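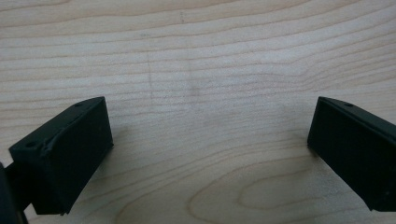
Trisdale Tableware is a set of written labels for pictures of crockery being set out, moved along and put away on a small wooden table. It records what is on the table, where each piece sits and which way its handle points. Before using it, please read the part on marks, where we were least sure of ourselves. On a stretch of pale wood like the one at the top of this file, one labeller will see a thin grey line and a soft smudge to its right and call both dirt, another will call the line pencil, and a third will say the wood is clean. Our label for all of these is "faint mark", and I would distrust any version of this set that claimed to know more.

Version and upkeep
Last revised September 2, 2024. Looked after by Sarita Khurana. The July release should no longer be used: its placemat labels were filled in from the plan for each session and nobody checked them against the pictures.

What is in it
1,475 labelled pictures, each with one plain text record. We had hoped for 2,000. The shortfall is made up of pictures where two labellers disagreed and a third could not settle it. They have been left out of the main folder and sit in one called "unsettled". Some people who have tried the set think the unsettled folder is the more useful of the two, and I can't say they are wrong.

Folders
labels – one text file per picture
unsettled – both readings kept side by side, with no winner picked
wordlist – the names we allow for each kind of object
notes – labellers' remarks, lightly tidied for spelling

What each record says
object: a name from the wordlist
place: front, middle or far side of the table
handle: towards, away, left, right, hidden or none
touching: anything it rests on or leans against
held: yes, no or unclear
sure: yes or no

The "sure" field was meant to be a scale from one to 5. We dropped that after finding that one labeller's three was another's 5, and that most people picked the middle when they were tired. A yes or a no is cruder and easier to argue with.

Mugs and cups
A mug and a cup ought to be easy to tell apart. In the wordlist, a cup is a drinking vessel that stands on a saucer and a mug is one that doesn't. It is a poor rule, as it means an object can change its name by being moved. The other rule we tried went by height and shape, and it gave worse results with anything at the back of the table. If your work depends on the difference, go by the "touching" field and ignore the name.

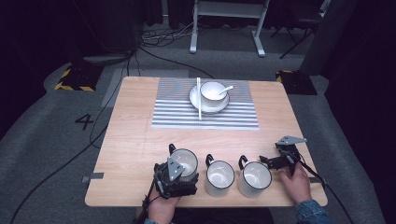

Mugs in a row along the front, handles of the two standing ones turned to the back; cup, saucer and spoon on the striped placemat.

White enamel with a black rim is kind to labellers, and we suspect it flatters our results. The rim gives a clear edge against pale wood, and a black handle is hard to miss unless something dark is next to it. Anyone hoping to carry these labels over to plain white china, or to glass, should expect a good deal more trouble. We haven't tested either and would be wary of anyone who says the change makes no difference.

Rows
"In a row" appears in the notes but has been kept out of the records. Two people will agree that mugs are in a row and then disagree on whether one that has been nudged forward a little still belongs to it. For a while we used the Planholm rule, which draws a straight line through the bases and allows a small amount of drift. It was tidy on paper. It also threw out rows that anyone laying a table would be happy with, so it went.

A mug that is being held counts as on the table if its base looks to be at table height. From some angles this can't be judged. Use "unclear" and move on.

Placemats, spoons and chopsticks
The striped placemat is labelled as one object however much is on it. Stripes are never counted. A spoon in a cup is recorded as "leaning in cup" with the side it leans towards. The spoon's bowl is often out of sight, and please don't guess at its shape.

A lone chopstick is written as "chopstick, one". Early labellers wrote "chopsticks" out of habit, or added a second one that they felt sure must be there. We found 90 of these and corrected them. I would be surprised if that was every last one.

Is a cup, a saucer, a spoon and one chopstick a place setting? The Potgieter wordlist, which we began from, says a place setting is "complete" when everything needed for the meal is there. We don't know what the meal is. The word "complete" has been taken out throughout, and "set" is used only for a thing standing on the placemat.

Bare wood
Pictures showing tabletop, with no crockery in view, are kept in the set. They were going to be thrown away until a trial run named mugs in several of them, at which point they started to look worthwhile.
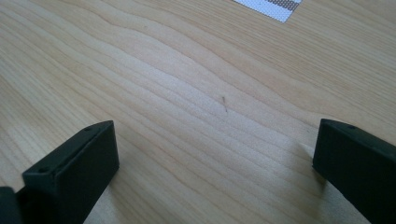
Pale tabletop with the grain running on a slant and no crockery in view. Record: object none, sure yes.

"Object none" covers crockery, cutlery and placemats only. It says nothing about the rest of the table, and it makes no claim about what stood on that patch earlier or what might be put there next. Curved grain gives the most false alarms. A loop in the wood can pass for the outline of a saucer when the light is soft, and at least one labeller entered a loop as "plate, faint" and defended it with some force.

Tape is recorded in the notes if it is stuck to the tabletop, and left alone if it is on anything else. Things on the floor are outside this set.

What we would not use it for
Deciding whether a table is clean. Guessing the material of a piece from its name. Working out the order in which things were put down, as each record stands for a single moment and neighbouring records may come from different parts of a session. Nor should it be used to say how people lay tables in general: one small table and one modest cupboard of crockery won't stretch that far, whatever a chart might suggest.

Checking
Every record was read by a second labeller who had not seen the first one's answer. The checking sheet is the Disen one with the questions about colour removed. Agreement was good on "object" and poor on "handle: hidden", which some people used for a handle behind the mug and others for a handle behind anything at all. The wordlist now allows both, with a note. That is a patch and we know it.

Reporting mistakes
Send the record name, the field and what you think it should say. Corrections that only say "looks wrong" go to the unsettled folder until someone else agrees.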